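Notebook – wrapper grasps, box task
02/03/2021

Carrying on from the slip-threshold entry. I went back through the Rindcombe episodes last night and re-ran the width labels with the corrected calibration. The old numbers read too wide at the closed end, so every grasp on a flat packet looked like a grasp on something thicker. That explains the odd bump in the histogram that Jarmo asked about. The relabeled set has 712 episodes. Of those, 415 are clean by the current rule (one object, one grasp, no regrasp, tracking good from start to finish). The rest go in the second pile and don't get used for training yet.

The question for this round is narrow. Does the policy do better on crumpled film packets if the demonstrations include a slow final approach with the pads wide open, or does it only need more variety in how the packets lie? Đức thinks variety. I think approach. We agreed to test both against the same baseline and to write down our guesses first, so there they are.

Demonstration rule for the slow-approach condition: come in over the object with the fingers fully open, hold still for a moment, then descend and close. No closing on the way down. In the Gatalwood set people were closing early, and the policy copied it faithfully, pushing the packet away with one pad before the other had got near it. The hold gives us a clear segment boundary too, which saves hand-marking.

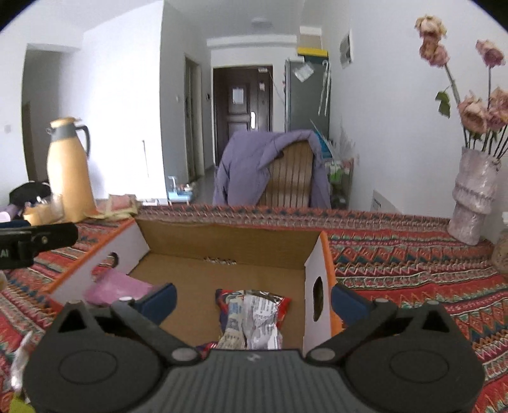
Packets next to a wall are still the worst case. When one pad has to go down between the packet and the cardboard, the demonstrator tilts the wrist, usually without noticing, and the tilt varies a lot from person to person. Mine is small and late. Jarmo's is early and large, and his episodes are the ones the policy reproduces best. I don't want to read too much into that because he also moves more slowly in general. To separate the two I'd need him to do a fast batch, or me to do a slow one with his tilt. Put on the list.

Notes on the training side:

Baseline is the Baptista config, unchanged, trained on the clean pile with no condition label. Condition A adds the slow-approach demonstrations. Condition B adds the same number of ordinary demonstrations with the packets rearranged between episodes. Same seed schedule for all three. I had originally planned to change the image crop in the same run and took that out again. If the crop matters it can have its own run.

Five trials per packet position for each condition. I know that is thin. It's enough to see a large effect and no use at all for a small one, and I'd sooner know quickly whether there is a large one.

First results, wrist view only:

Baseline – good on packets lying flat in the open, poor in the box. The usual failure is that it closes on the upper fold of the film, lifts, and the packet slides out.

Condition A – clearly better on packets outside the box. In the box, better when the packet is away from the wall and no different when it is against it. The hold shows up in the rollouts, sometimes longer than anyone demonstrated. In one rollout it never left the hold at all and I stopped it by hand.

Condition B – better in the box than baseline, including near the wall. Outside the box, the same as baseline as far as I can tell.

So we were each half right, which Đức pointed out before I did. The obvious next step is A and B together, with the total number of added demonstrations kept the same so we aren't just measuring more data.
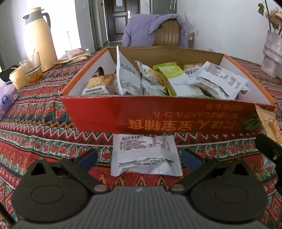

Serrated ends turn out to matter for where people aim. I asked Đức to say out loud where he was placing the pads, and on loose packets he consistently went for the middle of the body and kept off the seals. In a full box he takes whatever sticks up highest, seal or not. Those are two different habits and the policy gets both with nothing to tell them apart except the surroundings. It may sort this out from the image. I would like to check by plotting the grasp point relative to the packet center for box and table separately. Script for this is half done, in the Nekenari folder under plots.

Same thing with orientation. Packets lying across the gripper axis get a wrist turn before the hold in some episodes and during the descent in others. For the next batch: turn first, then hold, then descend. Written on the sheet by the door as well.

Small problems, mostly for Jarmo:

– The width reading drifts if the gripper is left on between batches. Zero it at the start of each batch, with the pads closed on nothing.
– Two episodes have the pose track jumping when the gripper is brought very close to the red box panel. Might be too little texture in view at that distance. I dropped both and kept the raw files.
– Segment boundaries from the hold are fine except where the demonstrator hesitates partway down. The detector takes the second pause. Changed it to take the first.
– Don't flatten the packets before putting them back. The crumpled ones are the ones we need.

To do: combined A+B run. Jarmo fast batch. Finish the grasp point plots. Ask Đức whether the July holdout episodes were relabeled with the new calibration or the old one, and if it was the old one, redo the comparison before anybody quotes it.

Recent entries
Slip threshold, second attempt
Width calibration at the closed end
Gatalwood set: early closing
Baptista config, what each flag does
Pad wear and when to swap
Rindcombe episodes, sorting rules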